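Posberg Kitchens: we are looking for people to join our tableware handling team

Posted January 23, 2021

If you have ever worked in a big kitchen, you know where the day goes. It goes into plates. Somebody has to stack them, carry them, unstack them, set them out, bring them back, and do it all over again before the next meal (and then once more because a large party showed up early!). At Posberg we have been doing that by hand for as long as we have been open, and this year we are starting to hand part of it over to machines. We would like some good people to help us do that properly.

We run the kitchen and dining hall at Zurnard, which serves up to 500 meals a day when the place is full. Two of our robot arms will go in at the clean end of the dish room, where stacks of bowls and plates come off the drying racks and have to be sorted onto the serving carts. The project is called Testa, and we hope to have it running for real in June. Before that there is a lot of teaching to do, and the teaching is done by people holding grippers in their hands and going through the work the way they normally would.

We have 4 openings. Two are for kitchen staff who will spend half of each shift on regular dish room work and the other half recording handling tasks. The other two are full-time recording positions, with set hours and no weekend shifts. You would pick up a pair of hand-held grippers and stack, unstack, move and set down tableware, over and over, in different rooms and on different tables. Some of it happens at our place and some of it happens in ordinary homes, where there is less elbow room and more going on.

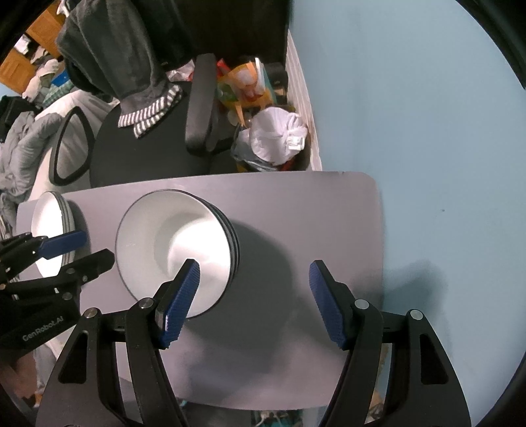 Bowls are harder than they look, by the way. They nest so snugly that picking up just one takes a bit of patience, and the knack of it is the sort of thing our longtime dish room people have in their fingers and have never had to put into words. We would love to hire somebody with that kind of experience, even if you have never touched a computer at work. So far we have 2,671 recordings that we are happy with, out of 3,751 made. The rest mostly had a slip or a pause in them, and that is fine. Everybody's first week is full of slips.

Now, about the question everyone asks at the interview, and you should feel free to ask it too. Will the arms take people's jobs? Our current dish room crew stays, with the same hours and the same pay, and that is in writing. What changes is the work. There will be less lifting and less standing in one spot with your arms out in front of you. There will be more checking, more time at the serving line, and somebody on every shift who knows how to stop an arm, clear it and start it again. We will train you for that on paid time. We also know that a few of our folks enjoy the quiet of stacking plates at the end of the night and are not thrilled to give it up, and we are still talking with them about how to split the evening shift.

You would report to Paweena Srisuk, who came up through our dish room and now plans all the recording sessions. Senthil Annamalai looks after the arms and the software, and he will be the one asking you why you turned your wrist that way.

What we ask of you: steady hands, comfort with being on your feet, and a willingness to tell us when something feels awkward or sore. You should be okay with visiting people's homes and treating their things with care. A high school diploma is nice to have but we won't hold it against you if you don't. You do not need any background in robotics.

What you get: hourly pay on the same scale as our line cooks, a free meal every shift, paid breaks away from the grippers, and a bus pass if you are coming in from the Hornon side.

To apply, stop by the staff entrance at Zurnard in the afternoon and ask for Paweena, or leave a short note at the front desk with your name, your phone number and the hours you can work. A resume is welcome but a few lines about the kitchens or other places you have worked will do just as well. We will call everyone back, including the people we can't take on this time.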